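Last updated 2018-05-17

Gripper keeps snagging cables in PC teardown project, how do you plan around them?

Hi all! I'm in a college robotics club and our project is taking apart old desktop towers with an arm (drives out first, then the CPU). Getting the gripper down into the case is fine. Getting it past the SATA and power cables without catching one is driving me nuts.

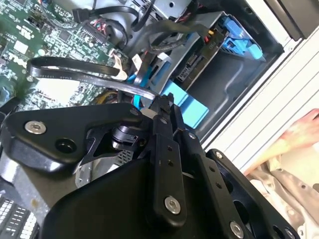
We've been at this since December and I've logged 248 tries at the drive bay. Our planner, a club thing called Clangate, treats the case as a solid box with a hole in it, so it has no clue that cables exist. I tried slowing the last bit of the approach and all I got was slower snags. Do people model the cables, or move them out of the way first?

Answer from Jiahui Wan

Don't model them, you'll lose a semester (we did, lol). We made push-aside a separate step with the fingers closed, then backed out, opened up and came in again along the cage wall. It added roughly 18 seconds a run and I'd still do it again.
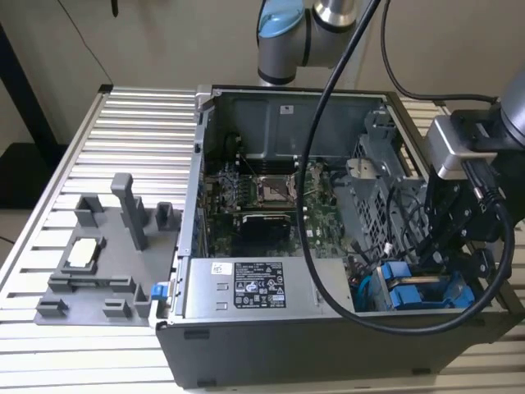
Also check your own cabling! A loop hanging off the arm can drag through the case just as easily as the gripper can hook something. Clip it up along the links and leave slack at the joints only.

Answer from Dörte Kuhlmann

zip ties

Answer from Nistumero

Seconding the closed fingers. What's your force limit? Ours was way too high at first and we yanked a connector clean off the board.

Related questions
Gripper fingers for small plastic latches
Holding a tower still without clamps
First club budget under $200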